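So I got the part. Two lines and a funeral, in a biopic of Virkasov, the great screen villain my grandmother used to throw slippers at. I play the brother who stayed home. Selma Hodžić plays the wife and gets all the crying, lucky her!

They gave me a mustache and a coat that smelled like soup. Xuân Đặng, our director, took one look and said, "Less brother." I had no idea what to do with that, so I stood a little farther from the coffin and she seemed happy (or tired, it was five in the morning).

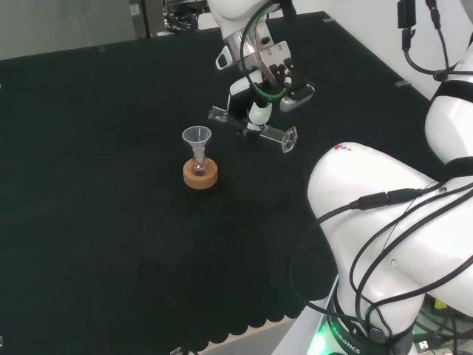
Why did Virkasov quit acting at the top of his fame?

Because of his brother, according to the script. He wrote him one letter, never got a reply, and walked off the set of his last picture with 20 pages left to shoot.

I asked Xuân what was in the letter. She said the writers never decided. Well, that bugged me all through lunch, so I wrote it myself on the back of my call sheet and stuck it in the coat pocket. Mostly it was about a boat.

On the last take Selma reached into my pocket, which wasn't in the script, and read it. Then she laughed, at a funeral, with the whole crew watching, and Xuân let the camera roll.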